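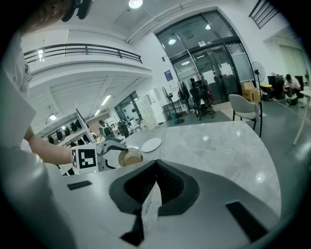 The Drellstead Rules are a set of working rules for recording handling tasks with hand-held grippers, in which a person carries the gripper and the recorded motion is later used to teach a robot arm. The rules were first written by Khurram Ghauri for the Drellstead workshop and were later extended by Kaede Tanabe to cover work with two operators. They apply to everyday objects on a table, for example a clear glass cup with a brownish liquid in it, held by a gripper that carries black-and-white square markers, with a small round plate next to it. They do not apply to a fixed robot arm, for which the workshop has separate safety rules.

History

The first version had a single page and was fixed to the wall of the recording room. It dealt only with the charging of batteries and the naming of files. In the following year the workshop made a collection called Skistivum, which had 3910 recordings. When the collection was checked, 438 of them had to be removed. The most common fault was that the markers on a gripper were covered by the sleeve or the hand of the operator, so that the position of the tool could not be calculated. The second most common fault was that the recording had been started when the gripper was already closed.

After this, Ghauri wrote the second version, which has 14 rules in four parts: the room, the table, the operator and the record. Tanabe added the fifth part, on shared tables, in September of the same year.

The room and the table

The lighting of the room must stay the same during one session. Fans may be used, but they must not blow toward the table if paper or cloth is among the objects. Cables on the floor must be kept out of the walking path of the operators. Other people may stay in the room and continue their own work, and the operator does not need to stop when they pass.

A table with a shiny surface is permitted. The rules ask the operator to make a short test recording first, as strong reflections of the ceiling lights can disturb the tracking.

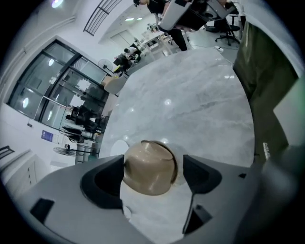 If the test fails, the operator should move to another side of the table before any lamp is switched off. Covering the whole table is the last choice, for it changes the look of the surface in all later recordings.

Liquids

A cup with liquid may be filled to one half of its height. It must be lifted straight up before it is moved sideways. A spill is not a reason to delete the recording, but it must be written in the record with the word "spill" and the time, and the table must be dried before the next attempt.

Shared tables

When two operators work at one table, each has one side, and one of them is named as the lead. Only the lead gives the signal to start. An operator must not reach under the arm of the other. If an object is passed from one gripper to the other, the receiving gripper closes fully before the giving gripper opens.

Use outside Drellstead

The rules were adopted by the Wada laboratory with small changes. Wada does not permit liquids and uses dry rice in place of them. The Dondby project follows the second version without the fifth part. Its first collection had 2029 recordings, and a later one had 3744.

Criticism

Some operators at Dondby have said that the rule on test recordings takes too much time when the table is changed often. Tanabe has answered that one test is enough for each table and each position of the lights, and that the text should be made more clear on this point. The wording has not been changed so far.

See also: Marker tracking; Teaching by demonstration; Safety of shared work areas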